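Start With the Fingers

Tollura's budget for home data collection began with a quote for one robot arm, and then the team found out how far the same money goes in hand-held grippers. Pretty far! A pair, with mounts, came in at $2,000. Spare pads were another $139, and you'll want them by January.

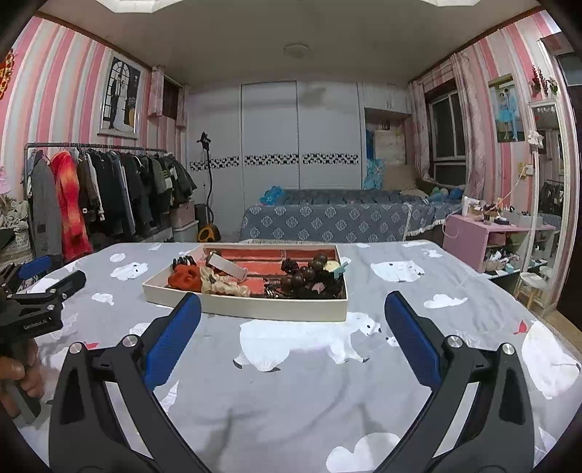
Hair accessories in a tray, with two hand-held grippers at the ready.

Small stuff like scrunchies and clips is a terrific test before you commit to a big order. Rosto, planning for 200 homes, set aside $200 per home for travel and storage, and wishes it had priced hard drives first. Get that line in early, then go have fun picking the objects.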